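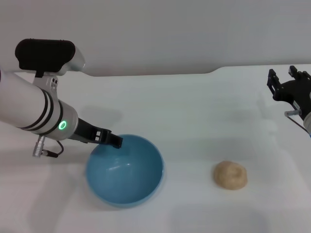 According to the customer, the Laxdal helmet "fits like a salad bowl" and the dial at the back does nothing except make a noise. He would like a refund, or a smaller head, whichever ships faster.

Ticket 790
Product: Laxdal ballistic helmet, size M, with dial retention
Sold by: Vovum web store
Status: Closed

Entry 1, 9:10 a.m.
Asked for head measurement, taken level above the eyebrows, with a soft tape. Asked also whether the dial clicks when turned to the right, and whether the band gets any tighter.

Entry 2, 9:45 a.m.
Customer gives his head as 52. Asked 52 what. He says centimeters, obviously. Our M starts well above that, so on paper he has bought the wrong helmet. But he also says his old one from Multosberg was an M and fit fine, and the band should close down a good deal further than it does. Not ready to blame his head yet.

Entry 3, 11:20 a.m.
Dial clicks. Band does not move. Told customer to take out the pads and look at both ends of the band where they go into the dial housing. He replied that the manual says not to take out the pads. It says not to wear the helmet without the pads. Different sentence, same page, I grant you the layout is poor.

Entry 4, 1:05 p.m.
Pads out. Left end of the band has come off the gear track inside the housing, so the dial has been turning against one side only and getting nowhere. Seen this before on the Godport batch. Steps sent:

Turn the dial left until it stops.
Press both tabs on the housing and slide the cover up. It will feel like it is about to break. Keep going.
Lay the loose end back in the track, teeth facing the gear.
Cover down, then two full turns right while holding the band flat.

Entry 5, 1:50 p.m.
Customer says the cover broke. Asked for a photo. Cover has not broken — he had it upside down.

Entry 6, 2:30 p.m.
Band now tightens on both sides. He measured his head again and it has grown to 56, the first reading having been taken with the tape over his glasses, somehow, and pulled hard. That puts him inside size M. Chin strap adjusted, shake test done, helmet stays where it is put.

Entry 7, 2:40 p.m.
Customer asks whether he can drill 2 small holes in the shell to mount a light. No. Drilling the shell voids the warranty and, more to the point, puts holes in the part meant to stop things. Sent him the page for the clamp-on rail. He says the rail with light comes to almost 700 grams and that seems like a lot to hang on a neck. Agreed with him. Suggested a smaller light.

Refund request withdrawn. Spare cover mailed anyway. Note to the manual people: please move the pad warning, and show which way is up on the cover. I asked in March too.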